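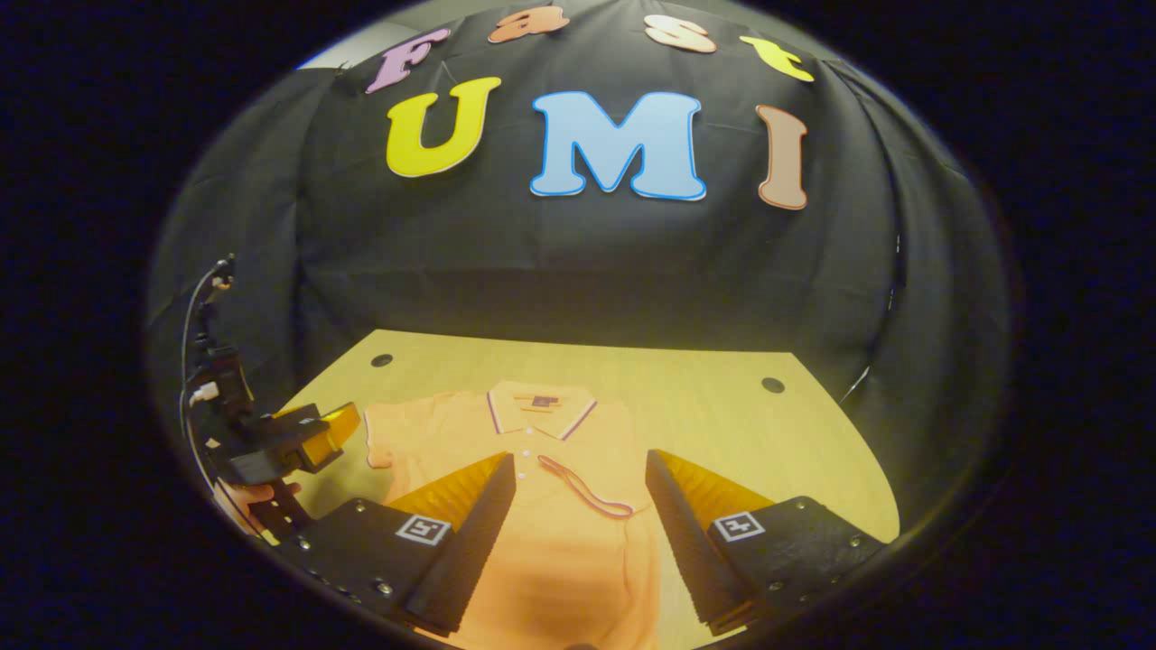

주황색 폴로셔츠 앞판, 펼쳐 둔 상태. 양쪽에 손집게.

목록 보관함 > 공방과 살림 > 자동화 > 빨래 개기

제목: Re: 그래서 셔츠는 언제 개 주나요
보낸 사람: Aba Addo
받는 사람: 공방과 살림 메일링 리스트
공유 3 · 댓글 27

Oleksandra Karpenko 님이 쓰셨습니다:

> 지난번에 식기세척기 얘기로 한참 시끄러웠는데 결국 아무도 제 질문에는 답을 안 하셔서
> 다시 올립니다. 저는 Carside에서 작업복 세탁과 정리를 맡고 있습니다. 셔츠, 앞치마,
> 바지, 가끔 누가 주머니에 넣어 둔 볼트. 하루에 900장을 갭니다. 저 혼자는 아니지만
> 제 손목은 저 혼자 다 갠 줄 압니다.
>
> 사장님이 전시회에 다녀오시더니 내년이면 로봇이 다 갠다고 하십니다. 작년에도 내년이라고
> 하셨습니다. 전시회에서 본 건 네모난 수건이었다고 합니다. 수건은 저희 조카도 갭니다.
>
> 궁금한 건 세 가지입니다.
>
> 1. 깃 달린 셔츠를 아무 데나 던져 놨을 때 기계가 알아서 펴고 갤 수 있습니까?
> 2. 된다면 사람보다 빠릅니까? 제가 제일 못하는 날 기준으로 해도 좋습니다.
> 3. 단추는요?
>
> 논문 링크는 사양합니다. 지난번에 받은 것도 아직 다 못 읽었고, 읽은 데까지는 수건
> 얘기였습니다.
>
> Oleksandra

Oleksandra 님, 그리고 그 사이에 끼어들어 다림질 논쟁을 시작하신 모든 분께.

논문 링크 없이 쓰겠습니다. 대신 좀 깁니다. 저는 Wenbridge에서 집게 달린 기계들의 뒤치다꺼리를 하는 사람이고, 그중 꽤 많은 시간을 빨래 앞에서 보냅니다. 집에 가면 빨래가 또 있습니다. 집 빨래에는 아무도 연구비를 안 줍니다.

질문 순서대로 갑니다.

1번. 아무 데나 던져 놓은 셔츠.

맨 위에 붙인 사진을 봐 주세요. 셔츠가 앞면을 위로 하고 평평하게 펴져 있지요. 깃은 접혀 있고, 단추는 세로로 나란히 놓여 있습니다. 이 정도 상태에서 출발한다면 개는 일의 어려운 절반은 이미 지나간 셈입니다. 남은 절반은 소매를 안으로, 옆판을 안으로, 밑단을 위로. 종이접기에 가깝습니다. 종이보다 말을 안 듣긴 하지만요.

문제는 Oleksandra 님의 셔츠가 저렇게 오지 않는다는 데 있습니다. 건조기에서 나온 셔츠는 한쪽 소매가 뒤집혀 있고, 다른 쪽 소매는 남의 바지 속에 들어가 있고, 밑단은 어디 갔는지 모릅니다. 사람은 그걸 집어 들어서 한 번 털면 끝납니다. 그 '한 번 턴다'가 저희 동네에서는 몇 년짜리 일거리입니다. 털려면 어깨 두 곳을 잡아야 하고, 어깨를 잡으려면 어디가 어깨인지 알아야 하는데, 뭉쳐 있는 천에서는 어깨나 옆구리나 생긴 게 비슷합니다.

저희가 이 일을 시켜 본 기계가 Ikow입니다. 팔이 두 개고, 성격은 신중합니다. 뭉친 셔츠를 주면 우선 아무 데나 한 군데를 집어 올립니다. 그러고는 늘어진 모양을 보고 다음 잡을 데를 정합니다. 잘되는 날은 두 번 만에 어깨를 찾고, 안되는 날은 셔츠를 공중에서 계속 바꿔 쥐면서 저희 눈치를 봅니다. 기계가 눈치를 볼 리 없다는 건 저도 압니다. 그래도 오후 4시쯤 그 앞에 서 있어 보시면 생각이 달라지실 겁니다.

그래서 1번의 답은 '셔츠에 따라 되고, 조명에 따라 안 된다' 정도로 해 두겠습니다. 새 셔츠, 무늬 없는 것, 빳빳한 것은 꽤 합니다. 여러 번 빨아서 흐물흐물해진 작업복은 못합니다. Carside 작업복이 어느 쪽인지는 저보다 잘 아실 테고요.

2번. 속도.

셔츠를 미리 펴 놓고 시작하면 Ikow가 한 장을 개는 데 가장 잘한 기록이 27초입니다. 저희는 그 숫자를 벽에 붙여 놨습니다. 그 옆에 Mykhailiuk가 자기 기록을 붙여 놨는데 숫자는 밝히지 않겠습니다. 한 손에 커피를 들고 있었다는 것만 적어 둡니다.

Oleksandra 님이 제일 못하는 날 기준으로 해도 좋다고 하셨으니 계산을 해 봤습니다. 27초에 900장이면 쉬지 않고 돌려도 6시간 45분입니다. 듣기에는 나쁘지 않습니다. 다만 이건 누가 옆에서 셔츠를 한 장씩 반듯하게 펴 놔 줄 때 얘기입니다. 반듯하게 펴 놓는 사람은 그 시간이면 그냥 개 버립니다. 전시회에서 이 부분을 화면에 잘 안 띄우는 데는 나름의 미학이 있겠지요.

게다가 가장 잘한 기록이라는 말도 좀 풀어서 들으셔야 합니다. 가장 잘한 기록 뒤에는 소매를 놓친 기록과, 갠 걸 옮기다가 도로 펼쳐 버린 기록과, 셔츠 대신 테이블 덮개를 정성껏 접은 기록이 줄을 서 있습니다. 마지막 건 솔직히 저도 좀 감동했습니다. 모서리가 딱 맞았거든요.

3번. 단추.

여기서부터 제 어조가 어두워집니다.

단추를 풀고 채우는 건 아직 맡기지 마세요. 저희는 아예 시키지 않습니다. 개는 것만 놓고 봐도 단추는 성가십니다. 집게 끝이 앞단을 누르면서 지나가면 단추에 걸리고, 걸리면 천이 딸려 오고, 딸려 오면 방금 맞춘 중심선이 비뚤어집니다. 폴로셔츠는 그나마 단추가 위쪽에만 있어서 봐주는 편입니다. 사진의 것도 세 개뿐이고요. 앞이 끝까지 트인 작업 셔츠라면 위에서 아래까지 지뢰밭입니다.

깃도 한마디 해야겠습니다. 깃은 사람 눈에는 셔츠의 위쪽이 어딘지 알려 주는 고마운 표지판입니다. 기계 눈에도 그렇습니다. 그런데 막상 접을 때는 두께가 달라지는 자리라서, 겹치는 순서가 조금만 틀려도 완성품이 한쪽으로 기웁니다. 쌓아 놓으면 세 장까지는 버티고 네 장째에 무너집니다. 그 소리에 이제는 다들 고개도 안 듭니다.

사진에 있는 것 같은 손집게 얘기를 궁금해하실 분이 있을 듯해서 조금 적습니다. 다림질파 분들은 건너뛰셔도 됩니다.

손에 쥐는 집게로 일하는 건, 해 보면 벙어리장갑을 끼고 젓가락질을 하는 것과 비슷합니다. 평소에 손가락 열 개로 하던 일을 양쪽에 손가락 둘씩으로 해야 합니다. 첫날에는 다들 자신만만합니다. 셔츠쯤이야 하고 소매를 잡는데, 잡은 건 소매와 그 밑의 앞판입니다. 한 겹만 집는 게 이렇게 어려운 일이었나 싶어지고, 그다음부터는 기계 욕을 덜 하게 됩니다. 저도 Ikow에게 너그러워진 게 그때부터입니다.

재미있는 건 사람이 금방 편법을 찾는다는 점입니다. 한쪽 집게로 천을 누르고 다른 쪽으로 가장자리를 밀어 살짝 주름을 만든 다음 그 주름을 집습니다. 아무도 가르쳐 주지 않았는데 다들 그렇게 합니다. 맨손으로도 그러고 있었는데 몰랐던 거지요. 사람이 하는 걸 보고 기계가 배우게 하겠다는 쪽의 희망이 이런 데 걸려 있습니다. 저도 그쪽에 판돈을 걸겠습니다. 큰돈은 아니고 점심 한 끼 정도로요.

딱딱한 집게에 천을 맡길 때는 집는 면이 절반입니다. 매끈하면 미끄러지고, 너무 끈적하면 놓을 때가 문제입니다. 놓으라고 했는데 셔츠가 같이 따라 올라오면 그 뒤는 전부 망한 겁니다. 그래서 안쪽에 골이 파인 패드를 대는 걸 흔히 보실 텐데, 혹시 공방에서 뭘 만들어 보실 생각이라면 모터보다 여기에 먼저 시간을 쓰시라고 권합니다. 저희는 순서를 반대로 했고, 그 결과물은 지금 문 받침으로 쓰고 있습니다.

그리고 끈. 사진에서 셔츠 가슴께에 가느다란 끈 고리가 하나 걸쳐 있지요. 빨강에 분홍이 섞인 것. 사람이라면 저런 건 치우고 개든지 같이 개든지 별생각 없이 정합니다. 기계에는 그 '별생각 없이'가 없습니다. 끈을 셔츠의 일부로 보고 통째로 접거나, 끈을 따라가다가 접을 자리를 엉뚱하게 잡거나 합니다. 작업복에 딸린 이름표 끈, 풀린 실밥, 허리끈이 전부 같은 종류의 골칫거리입니다. Oleksandra 님의 볼트는 차라리 낫습니다. 볼트는 최소한 모양이 안 변합니다.

여기까지 읽고 '그럼 쓸모가 없다는 거냐' 하실 텐데, 그 정도로 박하게 굴고 싶지는 않습니다. 작업장에서 지금 기계에 넘겨도 되겠다 싶은 걸 적어 보면 이렇습니다.

- 수건, 행주, 네모난 것 일반. 조카분께는 유감입니다.
- 사람이 갠 것을 치수별로 옮겨 쌓기. 단, 네 장째를 조심할 것.
- 빨래 바구니 나르기. 바닥에 아무것도 없다면. 바닥에 아무것도 없는 세탁실을 보신 분은 연락 주세요.
- 사람이 펴서 걸어 주면 그다음을 접는 전용기. 이건 로봇이라고 부르기도 민망한 오래된 물건인데, 속도로는 저희 Ikow를 가볍게 이깁니다.

마지막 항목이 속이 좀 쓰립니다. 팔도 없고 배우지도 않고 전시회에 데려가 봐야 손뼉 치는 사람도 없는 기계가, 정해진 것 하나만 종일 접습니다. Carside처럼 같은 옷이 끝없이 나오는 곳이라면 저는 사장님께 그쪽을 보여 드리겠습니다. 양팔 로봇은 온갖 물건이 섞여 나오는 데서나 값을 할 텐데, 바로 그 온갖 물건을 아직 어려워합니다. 이 모순에 대해서는 저희도 회의를 자주 합니다.

가정용은 더 멉니다. 집에서는 아무도 900장을 개지 않습니다. 대신 양말이 있습니다. 양말 짝 맞추기는 저희 목록에서 몇 번이나 지웠다가 다시 쓴 항목이고, 지금은 지워져 있습니다. 10월에 다시 쓰자는 말이 나왔는데 그 말을 한 사람이 저라서 조용히 있는 중입니다.

사장님이 '내년'이라고 하시면 이렇게 여쭤 보세요. 첫째, 건조기에서 막 꺼낸 상태로 시작하는 걸 보셨는지. 둘째, 영상이 몇 배속이었는지. 셋째, 실패했을 때 누가 와서 셔츠를 다시 놔 줬는지. 세 번째를 물으면 전시장 직원의 표정이 좀 변하는데, 그 직원 노릇을 제가 몇 번 해 봐서 압니다. 표정 관리가 어렵습니다.

그리고 손목 얘기를 지나가듯 쓰셨는데, 그건 로봇을 기다릴 일이 아닌 것 같습니다. 작업대 높이부터 보세요. 저희도 집게를 오래 쥐고 나면 손목이 아파서 테이블을 올렸다 내렸다 한참 했고, 팔꿈치보다 조금 낮은 데서 합의를 봤습니다. Mykhailiuk만 더 높아야 한다고 버텨서 따로 판을 하나 깔아 줬습니다. 이쪽은 전원도 필요 없습니다.

시험해 볼 작업복이 있으면 2장만 보내 주실 수 있을까요. 오래 입어서 흐물거리는 것으로요. 돌려드릴 때는 개서 보내겠습니다. 누가 갰는지는 묻지 말아 주세요.

Aba Addo
Wenbridge

추신. 다림질 논쟁에 대해서는 의견이 없습니다. 뜨거운 물건을 Ikow에게 쥐여 주자는 제안이 리스트에 올라온 건 봤고, 못 본 걸로 하겠습니다.

추신 둘. 볼트는 버리지 말고 모아 두세요. 저희는 늘 모자랍니다.

댓글 27 · 공유 3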